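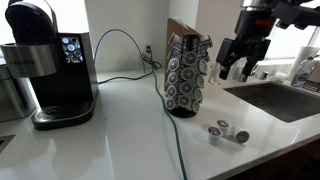
1/ Press box notes from Halliday, where I have volunteered to watch minor league baseball in August so that you can do something sensible with your evening. First pitch was supposed to be at 7:05. It is 7:40. The tarp is having a wonderful game.

2/ The home side is the Halliday Herons, who have lost six straight and are still in the wild card race, which tells you plenty about the wild card race. Visitors are Clirar. They lead the division and have matching luggage.

3/ Tarp is off. The infield looks like brownie batter. The grounds crew is pouring drying agent on it by the bag, and the Clirar shortstop is watching them the way you watch a waiter carry somebody else's food.

4/ Lineup news: Nadhirah Hidayat, who keeps the book up here and has forgotten more baseball than I'll ever know, points out that the Herons have their catcher leading off. He has two stolen bases in his life. One was a balk they scored wrong.

5/ We're underway. Catcher walks on five pitches. Catcher is picked off on the next one. I take back nothing.

6/ Bottom 2. Clirar's starter throws 80, and I don't mean his changeup. He's a lefty with a windup that has a lunch break in it, and the Herons have been told all week to wait on him. They are waiting very well. Four strikeouts.

7/ Top 4, Clirar up 2-0 on a double that landed on the line, near the line or in the parking lot, depending on which dugout you ask. Herons manager went out to discuss it. He's been invited to watch the rest on the clubhouse TV.

8/ That puts pitching coach Jessie Buchanan in charge. Jessie's first move as acting manager was to sit in exactly the same spot and spit the same seeds. Continuity matters in an organization.

9/ Announced attendance is 417. I'd like to meet the ones dressed as empty seats.

10/ Between-innings race tonight is the Prurnel Tire mascot against a second grader. The tire has not won since the ballpark opened and pulled up lame at second base again. Somebody needs to look at that tire's workload.

11/ Bottom 6 — signs of life. Single, walk, and then a bunt so bad it was good. Bases loaded, nobody out, and the whole third base side standing, all eleven rows of it.

12/ Pop-up. Strikeout. And then the catcher, yes, him, hits one off the Vukeo sign in left center. Three runs score. He tries for third. He is out by the length of a school bus. 3-2 Herons.

13/ Jessie has now used four relievers in two innings and there's one guy left down there, who I believe was sent up from rookie ball this morning to carry the bag of balls. He's throwing hard. Not always toward the plate, but hard.

14/ Top 9, two outs, runner on second, full count. Clirar's cleanup man fouls off five in a row. One comes back through the press box window and takes out Nadhirah's sandwich. She scored it F2 on the spot.

15/ Strike three, looking, on a pitch I would not have called and am delighted they did. Herons win 3-2. The losing streak is over at six, and they're still four back with three weeks to go.

16/ Same two teams tomorrow at 7:05. Forecast is for rain.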